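Why I Still Write the Shopping List by Hand

My brother-in-law, Junaid Niazi, keeps his list in his telephone. Mine is on the back of an envelope, and every February he asks me when I will stop.

I will not stop. When I write "onions" with a pen, I think of the onions, and of what I will cook. When I type it, I think of the telephone. The shop on our street has 2,000 different things on its shelves — I need nine of them.

People say that paper gets lost. This is true, I have lost many lists. But I remembered almost everything on them, and I think the writing did that.

My wife adds fruit at the bottom, always in green ink, and I buy it even when we have enough at home. 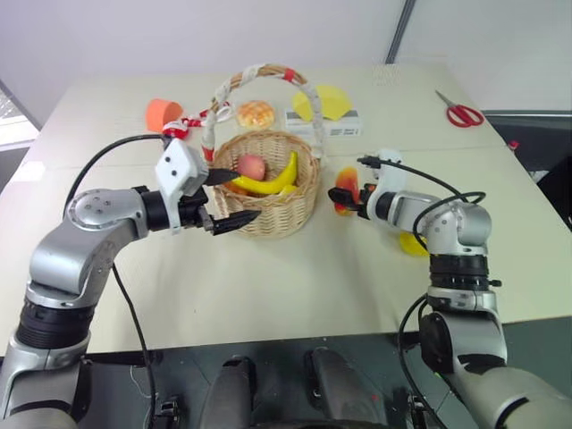

Junaid can keep his telephone. I only ask him to try the envelope for one week.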